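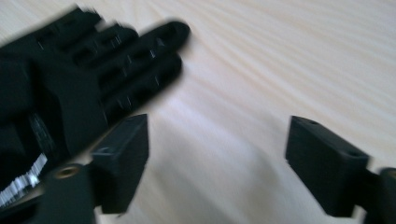 *A black robotic hand passing over one of our tables, with the tips of a hand-held gripper in the foreground.*

# About Korkora

We collect examples that robots learn from! A person picks up a gripper, does an ordinary job with it, and the camera on the gripper records how the job went. Do that enough times, with enough different people, and a learning system starts to get the idea of what folding a cloth or putting a lid on a jar involves. We think it's one of the best jobs going, and we're always pleased to talk about it.

Korkora was started by Cempaka Wijaya and Raelene Tamihana, who had shared a desk at an engineering firm and spent most of their lunch hours arguing about hands. Cempaka wanted to build them. Raelene wanted to know what you would teach them once they were built. The company came out of that argument (which is still going, by the way — ask either of them about thumbs).

## What we do

Most of our work is with hand-held grippers, the sort with two fingers that you squeeze shut yourself. We like them because almost anyone can get going with one after a short practice, and because the person holding it feels what they're doing. We also work with jointed robotic hands, which are slower to set up and much fussier, but can try things that two fingers never will.

A task begins as a page of plain writing. Margarida Coelho, our task lead, sets out what should be done, what may vary and what counts as finished. She leaves a lot of room on purpose. If everyone picks up the spoon in the same way, the system learns one way to pick up a spoon and falls over when the spoon is turned round. Our task book now has 63 tasks in it, from sorting buttons to packing a lunch box, and almost 400 people have recorded at least one of them with us.

Mistakes stay in. A dropped peg that gets picked up again is a really useful recording, and we label it as such so the people training on it can decide what they want.

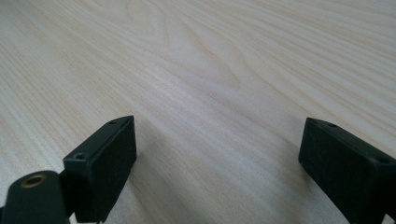 *Page last changed: 5/11/22*

## Checking and labelling

Every recording is watched by two of us before it goes anywhere. Adi Pelupessy runs this side of things and wrote Stirnska, the tool we use to mark where each step starts and stops. It's quick, it's rather ugly and we love it. The second viewer doesn't see the first one's marks, and where they disagree the clip goes to Adi, who will happily spend an afternoon on the question of when a grasp begins.

## Who we work with

Our longest-running project is Teoh, a set of kitchen and tidying tasks that we've been adding to since the company began. Astska is newer. It began in August and covers handing things over: hand to gripper, gripper to hand, gripper to shelf. We're learning loads from it, mainly about how much people do with a glance or a small nod that never reaches a gripper camera at all.

## Come and record with us

You don't need any background in robotics. Left-handers are very welcome, and so is anyone who thinks of themselves as clumsy. Nadhirah Pillai looks after everyone who records here, from the first practice go to payment, and she will send you the task notes beforehand so you can see what you'd be doing. Sessions are paid by the hour, with breaks included, and you can stop a task whenever you like.

School and college groups can visit too. Write to Nadhirah with the size of your group and the ages, and tell her if there's a task your students would like to invent for the day. The button sorting came from a visiting class, and it's still in the book.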